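1/
社内の古いメールアーカイブを、独自形式からmboxに移す作業をしている。3月から続けていて、ようやく件名の文字化けが片づいたので経過を書いておく。同じことをやる人は少ないと思うが、検索で引っかかれば足しにはなるはず。

2/
対象は511個のフォルダ。元のクライアントはGroteckで、開発はだいぶ前に止まっている。エクスポート機能はあるが、添付ファイルを別ディレクトリに書き出し、本文側には相対パスしか残さない。このままではmboxとして成立しない。

3/
最初の問題は文字コード。ヘッダに `charset=iso-2022-jp` と書いてあるのに、中身がCP932というメールがかなりある。宣言を信じてデコードすると、丸数字と「髙」「﨑」のあたりで落ちる。

4/
対処は次の順番に固定した。

- 宣言どおりに strict でデコード
- 失敗したら `iso2022_jp_ext`
- それも失敗したら `cp932`
- 最後まで駄目なら生バイトのまま保存し、ログに Message-ID を残す

`errors="replace"` は使わない。置換文字が入ると、後から元に戻せない。

5/
最後まで駄目だったのは183通。目で見たところ、大半は件名のエンコードが途中で折り返されていて、マルチバイト文字の真ん中で切れていた。RFC 2047では禁止されている書き方だが、当時の送信側ソフトは普通にやっていた。隣り合うencoded-wordをバイト列のまま連結してからデコードすれば、ほとんど復元できる。

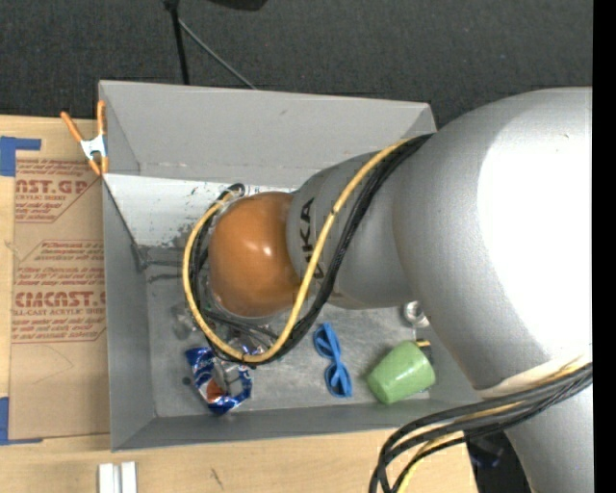 Guadalupe Ledesmaからは、連結する前に両方のcharsetが一致しているか確認したほうがいい、と返信をもらった。片方がUTF-8、もう片方がISO-2022-JPという件名を見たことがあるそうだ。

6/
指摘のとおりだった。確認を入れたら、charsetの混在した件名が3通出てきた。転送時に「Fwd:」以降だけ別の文字コードで付け直されたものらしい。この場合は連結せず、個別にデコードしてから文字列としてつなぐ。

7/
次に日付。Dateヘッダのタイムゾーンが `JST` とだけ書かれているものがある。Pythonの `parsedate_to_datetime` はこれを知らないので、naiveなdatetimeか、UTC扱いの値になる。9時間ずれたままソートすると、返信が元メールより先に来る。

8/
`JST` は `+0900` に置換してから渡すことにした。ただし置換するのは解析用のコピーだけで、保存するヘッダには触らない。原本のバイト列は変更しない、という方針は最初に決めた。あとで署名検証が必要になったとき困る。

9/
重複の判定も書いておく。Message-IDだけで見ると足りない。メーリングリスト経由のメールは、サーバーによってはIDが書き換えられている。逆に、Carniaという昔の一斉配信ツールは全通に同じIDを付けていた。これをIDだけで重複とみなすと、1通を残して全部消える。

10/
結局、Message-ID、Date、本文のSHA-256の三つをキーにした。本文は改行をLFに揃え、末尾の空行を落としてからハッシュを取る。フッタの差までは吸収していない。多少重複が残るほうが、消してしまうよりいい。

11/
処理速度は、SSD上で毎分700通前後。ボトルネックはデコードではなく添付の再結合で、base64にし直すところが重い。並列化は試したが、mboxへの追記でロック待ちになり、たいして速くならなかった。フォルダ単位でプロセスを分けるのが無難。

12/
mboxの「From 」行のエスケープは、mboxrd方式に統一した。mboxoだと、本文に元からあった「>From 」と区別がつかなくなる。読み込む側の対応はまちまちで、手元のThunderbirdでは一部の引用記号が余計に表示される。許容範囲とした。

13/
検索用のインデックスは別に作った。形態素解析は使わずbigramのみ。型番や社内略語が辞書にないので、解析器を通すとかえって漏れる。「Quezada案件」のように英字と漢字がくっついた語も、bigramなら引ける。

14/
未解決なのはTNEF(winmail.dat)の添付が103件。展開はできるが、元のファイル名が8.3形式に切り詰められている。本文中の記述から正式名を推定することも考えたが、推定した名前を正本に書き込むのは気が進まない。対応表を別ファイルで持つ予定。

15/
スクリプトは整理してからLoltgateのリポジトリに置く。READMEはまだない。設定値は今のところ全部ソースの先頭に直書きなので、パスだけは各自書き換えてほしい。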